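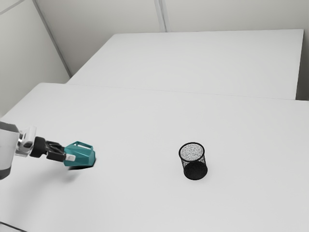
Ulthorpe workshop moves arm project into simulation

25 Jan 2020

Members of the shared workshop in Ulthorpe have released the first simulated version of their tabletop arm project, which is meant to pick up household containers and tip the contents into a second vessel. The simulation runs on an ordinary desktop computer and is available to any member with a login.

The project, named Laxdal after the bench it started on, began last May as a hardware build. The group assembled a gripper from a kit and spent the summer on the wiring and the mount. Progress slowed in the autumn when the wrist joint developed play under load, and the arm was taken off its bench for repair. Work on the control software has continued in simulation.

The test scene is kept plain. A teal pitcher-like container with a loop handle is the object to be gripped, and a black mesh cup is the target. The tables are white and otherwise bare. According to the build notes, clutter will be added only when the basic grasp is reliable. The container is modelled with flat faces, which keeps contact calculations short, and the strong colour makes it easy to separate from the table in the rendered views.

In the latest batch the group ran 400 attempts with the starting position of the container changed each time. The gripper closed on the container and held it in 300 of them. Of those, 126 went on to bring it over the cup within the time limit of 30 seconds. Most of the remaining runs were stopped by the limit while the arm was still correcting its angle. The notes list slow wrist rotation as the main cause and grip slip as the second.

Contact between the fingertip pads and the container remains the weakest part of the model. The pads are treated as rigid, whereas the ones on the bench are soft and deform slightly under pressure. A revised pad is being worked on, with friction values to be measured on a spring balance in the workshop.

No liquid is simulated at this stage. The first pouring tests will use small beads — these are cheaper to compute and easier to sweep up when the same test is repeated on the bench.

The control code, called Stestik, is shared between the simulated arm and the physical one. A separate logging tool, Gukis, stores joint angles and gripper force for each attempt and marks the point at which a run fails. Both are kept on the workshop server with the build notes. Members who want to submit their own container models should keep them to a single closed mesh and state the units used.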